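About Prothero Upholstery School
Evening, weekend and full-time classes in furniture upholstery
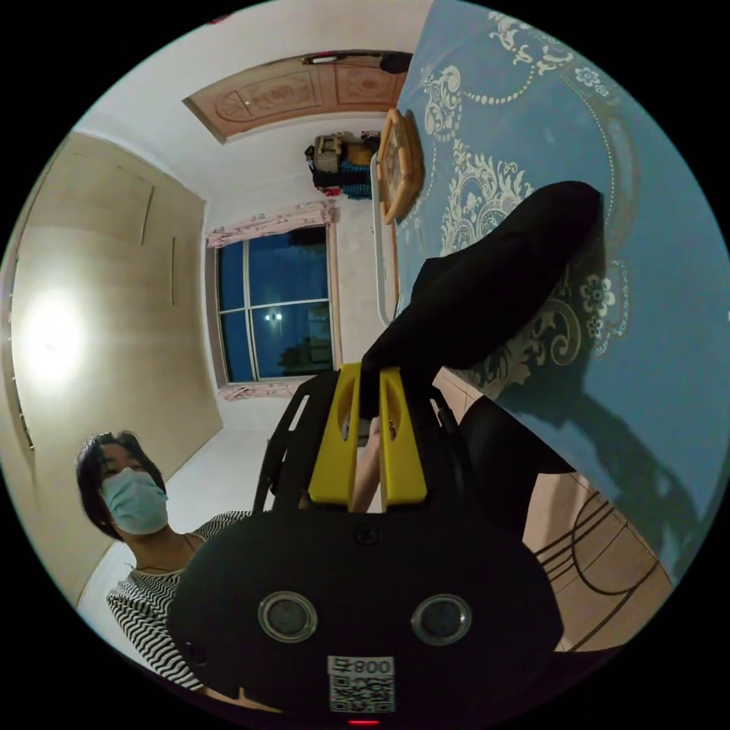 Black hand-held gripper with two bright yellow fingers

Prothero Upholstery School teaches people to strip, repair, pad and cover furniture. Some of our students want to fix one chair at home. Others plan to work in the trade. We run classes for both, and the first weeks are the same for everyone.

The school opened in a rented unit behind a tile store, with one evening class a week. We now teach on 2 floors of the old Sakum mattress building. The workshop is on the ground floor, next to the loading door, so students can bring large pieces in without using the stairs. Cutting tables and sewing machines are upstairs. Parking is in the rear lot, and the entrance is on the side street.

What we teach

The beginner course covers tools, webbing, foam, batting and simple seats. Students start with a drop-in dining seat that we supply, then move on to a piece of their own. It should be something one person can lift. Please do not bring sofas or recliners to the beginner course.

The intermediate course covers coil springs, hand-tied work, welting, and arms and backs. Pattern matching is taught in the last part of the course, on a striped fabric first and a large print after that.

The full-time program takes 7 months. It includes industrial sewing, frame repair, estimating and customer paperwork. Students finish a wing chair and a set of boat or restaurant cushions before they leave. We do not place graduates in jobs, but local shops send us their openings and we post them on the board by the office.

We also offer a short slipcover class twice a year. No upholstery experience is needed for it, but you should be able to thread a machine and sew a straight seam.

Class size and teachers

The workshop has a bench for every student, and we close a class when the benches are full. All of our teachers have worked in upholstery shops, and most still take private jobs. They teach the methods they use at work, which means two teachers may show you different ways to finish the same corner. Both ways will hold.

Materials

Hand tools are provided for use in class. Students in the full-time program buy their own kit in the second month. Tacks, staples, thread and twine are included in tuition. Foam and fabric for your own piece are not.

We buy most of our foam and webbing from Valus, and students can add to our order at the price we pay. The fabric room holds 278 sample books, along with remnants sold by weight. Books may be borrowed for a weekend. Please sign them out.

The Jedia Fund

The Jedia Fund pays part of the tuition for students who could not otherwise attend. Awards are up to $1,000 each and go toward the full-time program only. Applications open in December for the next year. The form asks for a short letter and proof of income. You do not need a portfolio.

Visiting

Visitors are welcome during open workshop hours, which are listed on the schedule page. Wear closed shoes if you want to walk through the ground floor. If you would like an opinion on a piece before you sign up, bring photos of the front, the back and the underside. We do not give appraisals or take in furniture for repair, but the office keeps a list of shops that do.

Page last updated May 2018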